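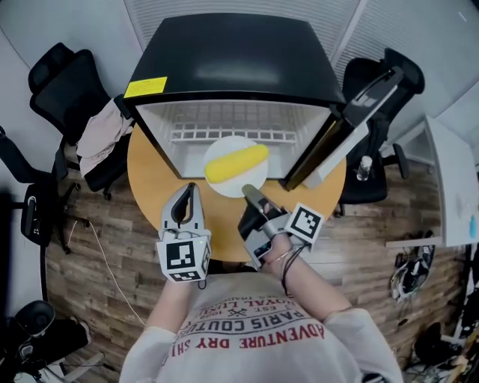
What is the night load of an office?

It is the electrical power the premises draw when the staff have gone home, taken over the hours when the reading stays flat. At most small sites it can be read straight off the utility meter data, and it costs nothing to look at.

Speaker notes: Night load in small offices
Haziq Pillai, for the Monday building operations session

Opening

Start with the definition and leave it on screen. Say that the talk covers one site, the Plorndale office, and one month, March. Heating there is district heat and is not in the figures. Ventilation is on the landlord's meter and is not in the figures either. What remains is lighting, sockets, the server cupboard and the fixed kitchen equipment.

Credit Aino Rautiainen for the metering and Jarmo Sjöberg for the wiring drawings. The drawings we were given at the start showed a partition wall that had been taken out and two circuits with the same label. Jarmo redrew them. Allow time for this if the audience is mostly facilities people, skip it otherwise.

Slide: the daily curve

Point at the flat part first. Everyone looks at the peak. The median reading between 1 and 4 in the morning was 1067 watts. The daytime peak moved from day to day with the number of people in. The night value hardly moved.

Explain why the median was used. A mean picks up the cleaning contractor on the evenings when they run late, and it picks up the weekly backup job. Neither is night load in the sense used here. If somebody asks about the minimum: the minimum depends on where the refrigerator compressors happen to be in their cycles, so it is a poor number to compare between sites.

Do not convert to money on this slide. The tariff changed during the lease and the discussion goes off in that direction every time.

Slide: how the sockets were metered

Plug-in meters, one per device, rotated through the floor. 87 devices were logged in total. Each was left in place for at least one full night and one full working day. Meters were read in the afternoon, when the rooms are easiest to get into.

Points to make:

The meters themselves draw power. It is small for each one, but it is there, and it was subtracted.

Below a couple of watts the cheap meters are not reliable. We had one better instrument, borrowed from Vendon, and rechecked the low readings with it. Several chargers that had shown zero did not show zero on the second instrument.

Extension blocks with a lit switch count as devices. So do desk height controllers.

A device that is asleep is not always asleep. Two of the displays woke several times a night looking for an input. In the log this is a row of short spikes, and in a single spot reading it can be missed altogether.
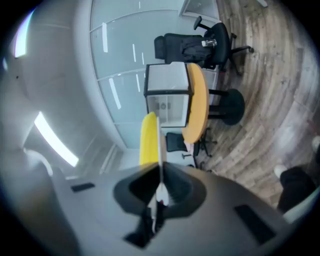 Labeling took longer than metering. Each device got a tag with the room, the circuit and the date it was logged, and the same code went into the spreadsheet. Where a device moved rooms during the month, the second location was written on a new row and the first row was kept. Anneli Vainio set up the sheet and can share a blank copy. Mention the column called "who can switch this off." It was empty for more rows than any other column.

Slide: where it goes

Read the categories in order of size and do not dwell on the small ones.

Network and server equipment first. It runs all night by design. The only real question is whether the cupboard fan has to follow it at full speed, and the fan had no thermostat fitted.

Lighting second. Emergency fittings stay on. The corridor sensors were set to hold for far longer than the corridor needs, and the cleaner's last walk through the floor kept the lights up well into the night.

Sockets third, at 222 watts. This is the part the tenants control directly, and the rest of the talk stays with it. The largest items were the two multifunction printers, followed by the docking stations, the hot water dispenser and the displays. Docking stations are low per unit. There are many of them.

Kitchen equipment with a clock or a touch panel holds a small draw at all hours. A microwave that heats lunch for a few minutes a day spends the remainder lighting its own display. Give this one sentence and move on, as people tend to find it more interesting than its share deserves.

Slide: what was changed

Printer sleep delay shortened. The setting had been changed at some earlier date after complaints about warm-up, so Anneli Kemppainen agreed it with the finance team first. Their print run is early in the morning and they now wake the machine when they arrive.

Displays set to one fixed input. This stopped the overnight waking on both.

Hot water dispenser put on a weekly timer. Check the manufacturer's instructions on hygiene before doing this anywhere else. Some models have to hold temperature, or run a flush after a long off period.

Corridor sensor hold time reduced. Done by the electrician on the same visit as the relabeling.

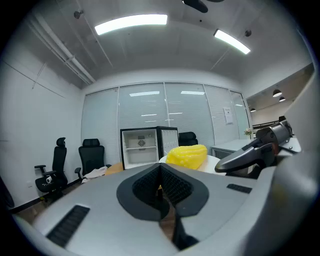

Cupboard fan: not done yet. A Derum controller has been quoted and the landlord has to approve the cable route. Say plainly that there is no result to show.

Master switches at the desks were considered and dropped. Staff leave laptops charging overnight before travel, and a switch that gets bypassed in the first week is only an extra thing to buy and to test.

Slide: limits

One site, one month. March has no summer cooling in it. A portable air conditioner left on standby would alter the socket figure and we did not have one on the floor.

The sum of the plug readings does not equal the socket share from the circuit meters. It came out slightly lower -- the readings were taken on different nights, and the meter tolerance works in both directions. The slide uses the circuit value.

No claim is made here for other building types. If the Pitkänen warehouse comes up, the night load there is nearly all chargers and dock heating and needs a separate method.

If time runs short

Drop the limits slide to its first line and go to the handout. The handout has the metering procedure, the tag format and the sleep settings by device type. Blank sheets are at the back of the room, beside the sign-in list.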